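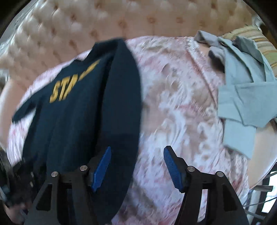

Entretien des sweats molletonnés et des impressions textiles

Un molleton coton-polyester se dégrade surtout au séchage et au repassage. Les indications suivantes valent pour un grammage moyen, intérieur gratté, avec marquage au transfert ou en sérigraphie.

Avant lavage
Retourner le vêtement, fermer les glissières, nouer les cordons. Séparer du linge éponge, qui dépose des peluches sur les teintes foncées. Traiter les taches de gras au savon de Marseille, sur tissu sec, puis laisser agir 8 minutes.

Lavage
30 °C, programme synthétique, essorage limité à 800 tours. Tambour rempli aux deux tiers. Pas d'adoucissant : il encrasse le grattage et finit par ternir les lettrages. Pour un bleu marine ou un noir neuf, prévoir les deux premiers lavages à part – le dégorgement est maximal à ce stade.

Séchage
À plat ou plié en deux sur une barre épaisse, jamais suspendu par les épaules. Compter environ 7 heures dans une pièce ventilée. Éviter le soleil direct. En sèche-linge, cycle délicat uniquement ; le bord-côte perd son élasticité à haute température.

Repassage
Sur l'envers, fer à un point, sans vapeur sur le marquage. Si une lettre se décolle, intercaler une feuille de papier cuisson et presser dix secondes sans glisser. Laisser refroidir complètement avant de manipuler.

Bouloches
Rasoir textile sur surface tendue, passes courtes, dans un seul sens. La pierre ponce convient aux coudes mais amincit les poignets.

Rangement
Plié, marquage vers l'intérieur, feuille de papier de soie entre les deux faces imprimées. Sur cintre, le col se détend.

Fiche revue le 2020-06-19 par Amos Iwasaki.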